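ok so I finally did the thing where you go through every skincare bottle you own and admit which ones you use. a thread

1/ Background: I got a small bonus in January and spent 20 minutes on the Cindance site, and it has been downhill ever since. My bathroom shelf is maybe the width of a paperback. Things were falling in the sink every morning.

2/ Rule number one, nothing gets sorted in the bathroom. You'll just shove it all back on the shelf. Carry it out to a table with decent light and spread it out so you have to look at it. 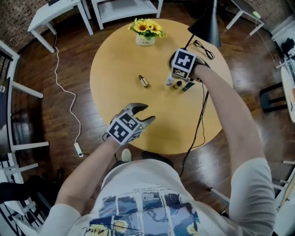

3/ Small bottles are my weakness, way more than big tubs. I can walk past a giant lotion no problem, but put a gold lid on something tiny and I'm reaching for my card. The short brown one with the gold lid, the little one lying on its side with the gold cap, I mean come on!! The dark green tube got in there too. The sunflowers got to stay on the table for the whole thing, they're the only ones here not on trial.

4/ My system (if you can call it that): pick up one thing, decide, put it down in keep or go. No "maybe" pile. I had a maybe pile last time and it lived in a shoebox until summer.

5/ Hardest goodbye was a Dantas hand cream. Smelled amazing, did nothing, cost me way too much. I'd been saving it for "special occasions," which for hand cream is what exactly??

6/ Someone asked about half-used stuff. If it smells off or has separated, toss it. If it's fine and you just don't like it, ask around, my sister-in-law took a whole bag off me last year and was thrilled.

7/ Keepers are going in one Clastulon tray by the mirror. If the tray's full, I'm not buying anything. Yes I have already looked at a bigger tray.

8/ Doing the under-sink cabinet next, probably tonight around 9 if I still have the energy. There are so many hotel shampoos in there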